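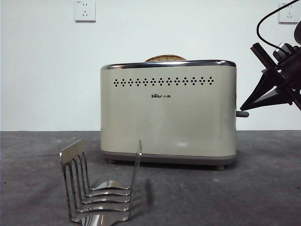 # Chapter 6: Heating by Radiation: The Domestic Toaster

## 6.1 Scope of the chapter

Chapter 5 dealt with heating by contact, using the flat iron and the hotplate. This chapter turns to appliances in which the load does not touch the element. The pop-up toaster is treated first. Its working parts are few, its load is of regular shape, and its output can be judged by eye.

The two-slot toaster shown at the head of the chapter has a lever on the side wall, a row of small perforations high on the front panel, and feet that lift the body off the table. Each of these is taken up again: the lever in 6.3, the perforations in 6.4 and the feet in 6.5.

By the end of the chapter the reader should be able to:

- calculate the current drawn by an appliance of known power rating;
- state the energy supplied during one toasting cycle;
- explain why bread browns slowly at first and quickly afterwards;
- sketch the carriage, catch and release of a common pop-up mechanism.

## 6.2 Terms used

**Carriage.** The wire frame on which the slice rests inside the slot. It is lowered by the lever against a spring.

**Catch.** The part that holds the carriage down. In most present-day models it is an electromagnet, which will not hold unless the plug is live.

**Cycle.** The period from the closing of the main contacts to their opening. Time spent by the slice in the slot after the contacts open is not counted.

**Browning.** The change of colour at the surface of the bread. It does not begin in earnest until the surface has lost most of its water and its temperature has risen well above 100 °C.

A slice may stand proud of the slot while the carriage is down. The exposed crust then receives little direct radiation and is heated mainly by air rising from the slot. Readers should bear this in mind when comparing the top edge of a slice with its faces.

### Worked example 6.1

A toaster is rated at 697 W on a 230 V supply. Find the current, and the energy supplied in a cycle of 100 s.

Current = 697 ÷ 230 = 3.03 A

Energy = 697 × 100 = 69,700 J, or 69.7 kJ

The figure for energy is that supplied to the appliance. Part of it warms the casing and the air of the room. The share taken up by the bread is found by weighing, as set out in Practical 6A (Laizer and Thakur's method).

Before going on to 6.3, repeat the calculation for a rating of 600 W and the same cycle. Keep the result for use in Table 6.2.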